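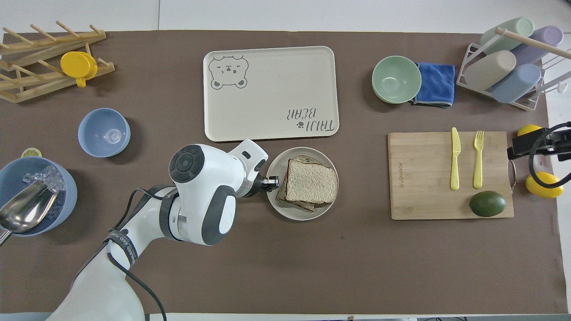 2023-03-07

Open day prep and the day itself. Writing this up before I forget the order of things.

Doors at ten. Prendard had the front room, we had the long table by the window with the breakfast setup. Chan sent their group early, so the first run started with people still hanging up coats. Next time put the coat rack out in the hall.

Arms homed fine. Left the speed at the setting we used for the July visit. Someone from Nurico asked for it faster and I said no, not with visitors leaning over the tape. The tape line needs to move back to the second floor seam.

Bread is still the part people want to see. Two slices stacked on the plate, and the fingers have to come in low at the rim. Visitors kept asking why we don't use suction. Told them the crumb is too open for it, and that we tried it in the old building.

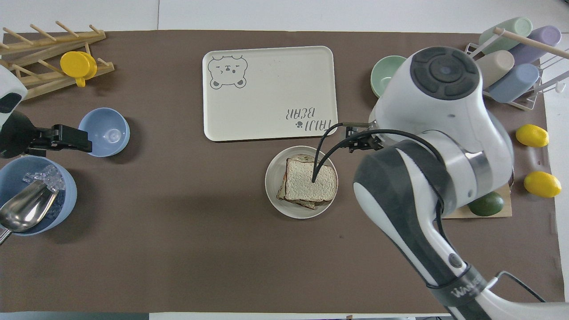 Gripper just over the stacked slices, bear tray behind the plate.

Questions I wrote down:
- How much does the finger force vary between slices? (Didn't have a good answer. Look it up in the Produm log.)
- Can it handle a bagel?
- What happens if somebody moves the plate? Asked by a kid, best question of the day.

Sign-in sheet has 88 names. A few people skipped it.

Between groups I wiped the fingers down and checked the cable ties. The one nearest the wrist had slid a little, so I cut it off and put on a new one. Went through 7 ties in all, counting both arms. Order more.

The board makes a decent backdrop for the slice work. The light wood gives less contrast against pale bread than I'd like, though. Want to try a darker board before the next demo.

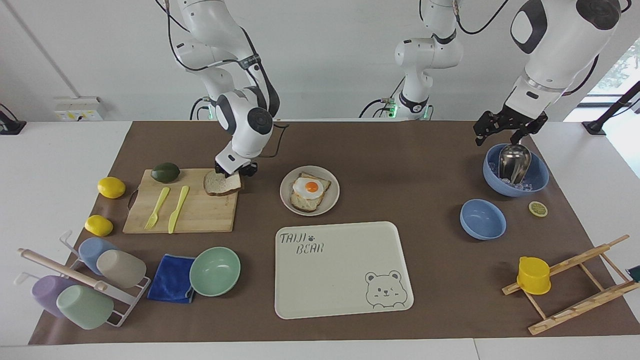

Slice gripped at the cutting board, other arm over the ice bowl. Egg toast on the plate.

Produm wants the run list by the end of the week. Runs from today start at 141 in the log. Copy them over before the controller gets updated.

Still to do: mats back on the roll, lamp stand back to Prendard, ask Chan whether they want the same table layout for their own open day.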